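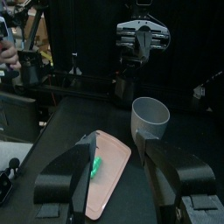

Ljubica Đorđević wants to know whether she should put "taught a machine to clear a tray" on her résumé, and if so, under skills or under regrets. She asked it over lunch and Fatos Kolev told her to put it under hobbies.

I've been at Golob long enough to remember when the tray work was the job you got for being new. You stood at a black table, you moved the small thing from the tray to the cup, and you thought about your life. Now the arms do the moving and we do the standing. The company calls this Skundeo, a name that cost money, and our title went from "packer" to "operator." My pay went up by 29 cents an hour. I have tried not to let it change me.

What did change is the talking. Packing left your mouth free. I know far too much about Fatos's brother-in-law's boat. Operating takes a kind of attention that shuts you up, with one hand on the control and your eyes on what looks like a toy vegetable, as if it might make a run for it. We did 548 tries in July and I couldn't tell you a single thing anybody said during them.

My wrists are better, I'll give it that. I used to come home and open jars with my elbows. My neck has taken over the complaining, from all the leaning in to see whether the fingers are lined up.

Management says the arms will go out on the floor at Drundora once they're good enough, and that we'll be "moved up the value chain." Ljubica asked which floor the value chain is on. They're getting back to her.

Meanwhile I'm on again Saturday, and Fatos has sold the boat, which I had to find out from his wife.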